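开放日讲稿(我自己用的提示,讲的时候不用逐字念)

开场

大家下午好,谢谢来到 Noramdale。我的中文是在工作以后才学的,如果有的词说得不准确,请随时打断我。先介绍一下:我在 Fatira 做机器人的调试,今天的参观由我和同事 Beverley Kingi 一起带。全部时间是四十分钟左右,讲话只占一小部分。

(这里停一下,等后面的人进来。请大家把手机调成静音。)

第一部分:为什么请大家来看

上一次开放日在一月,我们准备了很多幻灯片。结束以后,客人写的意见差不多是同一句:想多看机器,少看表格。我觉得这个意见是对的。所以今天我只留了4页。

我们和 Listatia 合作,做的是桌面上的整理工作。对人来说,把杯子从这边拿到那边,不需要想。对机器来说,每一步都要决定:先看哪里,用哪一只手,手指张开多大,什么时候合上。纸杯尤其麻烦,它很轻,捏得重会变形,捏得轻会滑走。

(可以拿一个纸杯给前排的客人,请他慢慢捏,感觉什么时候开始变形。)

第二部分:练习是怎么做的

同一个动作我们在这个季度记录了400次。并不是每一次都有用。Beverley 每天早上检查前一天的记录,把不清楚的删掉。这个工作很安静,也很累,我想在这里谢谢她。

有客人在报名的时候问:为什么要两只手臂?我的回答是,一只手臂也可以拿杯子,但是两只可以分工,桌子的左边和右边都够得到。缺点是它们可能互相碰到,所以动作的顺序要安排得很小心。

还有一个问题是关于速度。现在的速度比人慢。我不想给大家一个太好看的数字,请大家自己看,自己判断。

第三部分:看桌面

(换到第3页。先不要说话,给大家一点时间看。) 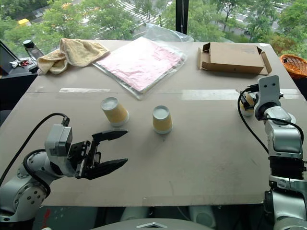 桌面整理练习:左夹爪张开,朝向中间的纸杯

请注意左边的手指,上面一根的尖端有一点弯,下面一根比较平。再请看左边那个纸杯,它是有一点歪的。歪的杯子比直的杯子难拿,因为夹爪要对准的角度不一样。桌子远的那一边还放着毛巾和打开的纸箱,练习的时候,程序也要能把它们和杯子分开。

(如果有人问夹爪的型号,请他会后找 Beverley。)

最后:现场演示

现在请大家跟我走到 Zawadzka 厅。演示分成2组,每组13人,第二组请先在门口喝一点茶。请站在地上的线外面,机器动的时候不要伸手。想提问的客人,等手臂停下来以后再问,我会听得比较清楚。

(离开以前检查:投影关掉,话筒交给 Beverley。)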